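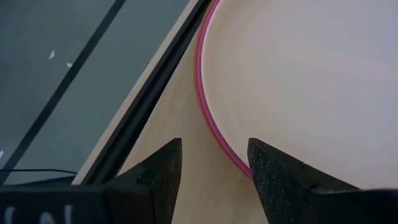
The pink-rimmed plate, from the camera on the gripper

Open day at Skarnton
Oct 28, 2024

I have wanted to see inside the Bikavex workshop ever since they cancelled the July open day, so when the new date went up I booked a place within the hour. It did not disappoint! I came home with a bag of leaflets, a badge and far too many notes, and I'm going to get some of them down before I forget what my own handwriting says.

The workshop is in the old mill at Skarnton, the one with 1864 carved over the door. You go up a terrifying iron staircase and come out into a long bright room full of robot arms. There were 20 of us in each group and we had 80 minutes, which sounded generous when I booked and went by in a flash.

The first part was a talk on an arm they call Hemard, and I'll admit I drifted a bit during the slides about motors. Then we moved over to the tables and I woke right up. The demonstration was table clearing. Plates! I've watched plenty of videos of robots welding cars and stacking boxes, and none of them held my attention the way a gripper going after a dinner plate did.

A plate is a horrible thing to pick up if you only have two fingers. Try it at home with a finger and thumb and no cheating. It's wide, it's low, and the only decent place to get hold of it is the rim, so one finger has to come down on the outside and the other has to end up over the top or underneath. The people at the table said the approach is most of the work. If the fingers arrive a little too far over they knock the plate along, and if they arrive short they close on air. I saw both of those happen, and everybody groaned as if it were a penalty shoot-out.

The view I liked best was the one on the monitor, from the little camera that rides on the wrist. You get the two black fingers at the bottom and the table beyond them, and after a few minutes you start leaning in your chair to help it steer. The software that works out where to go next is called Admasu, and it was learning from people who had guided the arm through the job by hand.

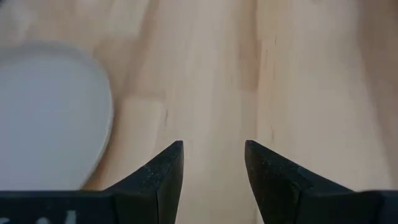 Fingers open over the table, with something round and pale off to the left

They let us have a go at guiding it too. My first try was dreadful — I came in much too steeply and lost my nerve. The second was better, and on the third I got a plate up and across to the rack and may have cheered out loud. A girl of 8 went after me and did it first time, of course.

I asked what happens with bowls and was told "ask us next year", so I shall. If they run another one, go, and wear sensible shoes for those stairs. I'll put up my notes on the Hemard talk once I've worked out what I wrote about the elbow joint.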